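4.2 Which victims get a second headline

We coded every report of a killing in the Plistcombe archive for whether the victim's name appeared again after the first week. Of 86 victims, 17 did. The other 69 were, as one editor told Hadi Hattar, "covered," a word that did a lot of work in our interviews.

The editors' own account is that readers decide. Readers, when Gyu-bin So asked them, said that editors do. Both groups were quite sure of it, and both were sorry about the result.
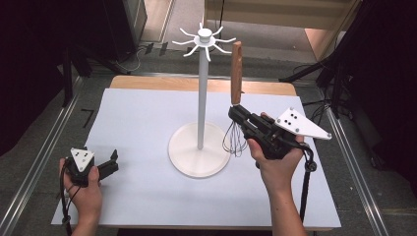 Figure 2. Tabletop with stand and whisk.

Follow-up stories clustered where a victim's death fitted a quarrel the paper was already having. A name that served neither side of the quarrel got one story, usually short, and in two cases misspelled. Zieliński calls this "grief by appointment," and we have not found a kinder term that fits the numbers. The same pattern held in the Candon sample, with 30 victims, although the columnists there wrote at greater length about how much they deplored it.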